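Fri 5 July – moisture barrier films, notebook

Picked up the Tolon film series again. Question is still whether the seam or the film sets the moisture uptake in the desiccant packs. Every pack so far has been sealed on the Radwan bar sealer at one dwell setting, so the two have never been separated.

Set 1: 30 packs, single seam. Set 2: 30 packs, double seam, same roll. All weighed on the small balance after a blank check. Mean starting mass for set 1 was 868 mg of dry gel. Into the humidity cabinet before lunch. Door seal on the cabinet is stiff at the lower hinge and needs a push to latch.

Balance drifted by 2 mg over the first tray. Re-zeroed and weighed that tray again. The second readings are the ones in the table; the first are crossed out and still legible.

Roll number is 407. The label on the core has come loose and is now taped to the inside cover of this book. Kenza Zerouali has the supplier sheet for it. The thickness given there is nominal, so I took micrometer readings at both edges and the center. The left edge is thinner. Packs cut from that side are marked L and should be plotted separately. 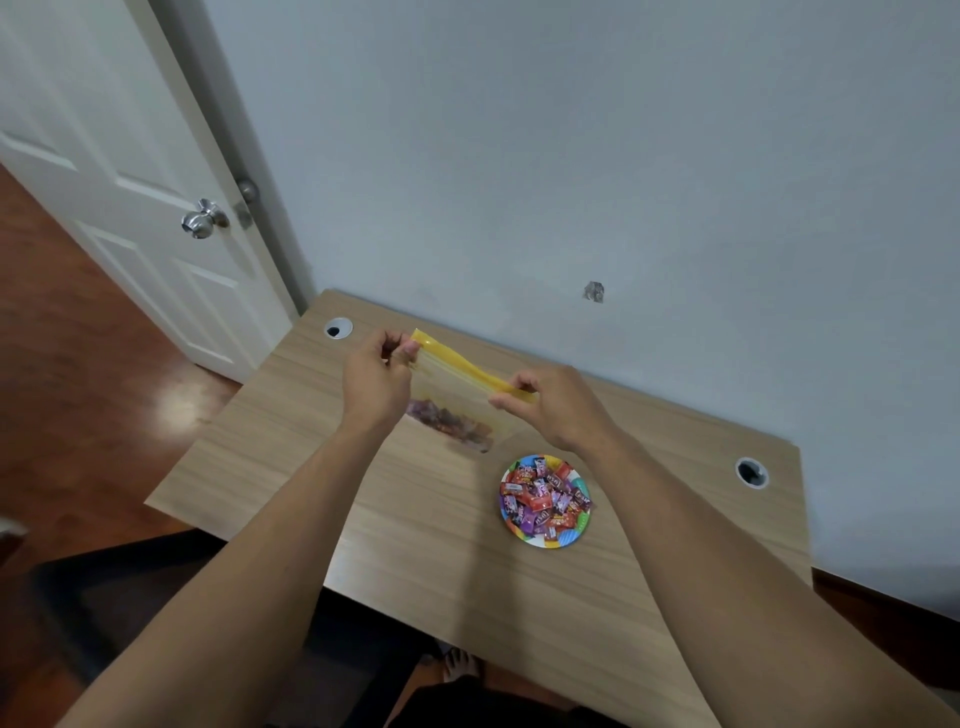

Zip-top bag and candy.

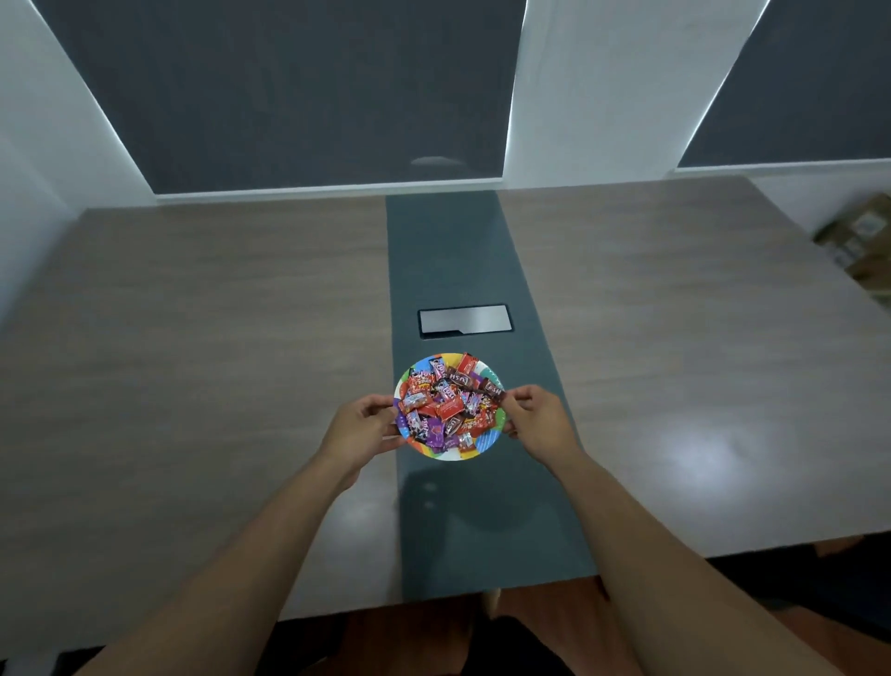

Moataz Bennani: the thin edge won't explain last September's numbers. Those packs were all cut from the center and still gained more than the sheet predicts. I would look at the corners, where the seam crosses the fold. Try dye on a few before you weigh anything else.

Fair point. Pulled four spare packs from the L group and put dye on the corners. Left them on blotting paper, to be read Monday. If the dye tracks along the fold, the double seam is no help and set 2 only tells us about the flat part.

Sealer temperature was read off the dial, not a probe. Kwan-ho Huang has the probe until next week. Dial reading goes in the table with a question mark.

To do:
Ask Kenza for the storage history of the roll.
Cut blanks without gel, same seam, for the cabinet.
Order blotting paper – last pack is open.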